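Right, hello everyone, thanks for staying on after the tea. I'm doing the one on secondhand furniture, so if you came for curtains you want the room next door (they've got biscuits as well, sorry).

Slide 1. How I got into this. Tell the Plaltby story but keep it short! House clearance, freezing garage, I went in for a lamp and came out with a sideboard that wouldn't fit in the car. Edem Kpodo lent me his van and has brought it up every October ever since.

Slide 2. What I look at first. I always start underneath. Get down on the floor, torch out, and look at the joints and the undersides of the drawers. Little round holes with fresh dust under them mean woodworm, so walk away, however pretty it is. Then give the whole thing a gentle shove from the side. A bit of creak is fine. A sway is a weekend gone.

Slide 3. Round or square? I'm a round table person and I'll argue with anyone about it. You can squeeze in an extra chair, there's no corner to catch your hip on, and a warm-coloured wood hides no end of tea rings.
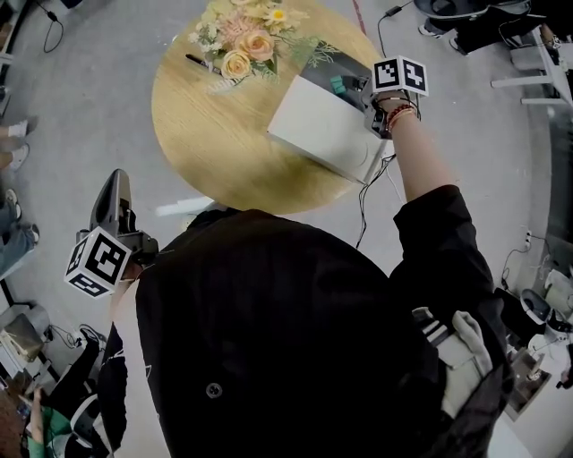 Round wooden table, honey-coloured grain.

Pause for questions on size, there are always some. Tell them to cut the shape out of newspaper and live with it on the floor for a couple of days before they spend anything.

Slide 4. Money. My best buy was £17, from the back room at Lill, and my worst was £80 for a set of chairs at Bidemard which I then paid £296 to have re-caned. Let them laugh. Zihan Fan did the caning and it was worth every penny, but I should've asked her for a price before I bought the things and not after!

Slide 5. Cleaning. Soft cloth, barely damp, then wax, then leave it alone overnight. Don't reach for the sander. Mention the test patch on the underside, I forgot that last time and somebody emailed.

Hand round the wax tin and the two cloths. Handouts are by the door, lights back up, questions until half past four.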